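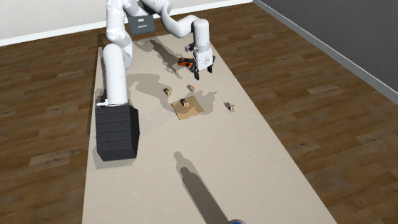 Features | Out & About
November 29, 2025
By our technology writer

I'd never been to an open day where the robots were all on a screen, but off I went to Cirkham (333 steps up, lift broken!) to watch Ploria practise with toy blocks. It trains in simulation first, then moves to real arms in June.
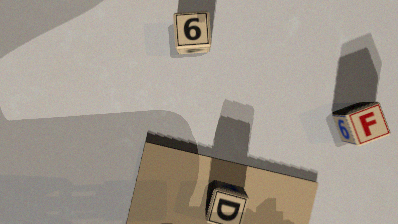 Cârstea, on the bench beside me, reckoned pretend blocks were too well behaved and wanted to see it cope with a sticky one. I'm with Cârstea, so I've put my name down for Sarkham.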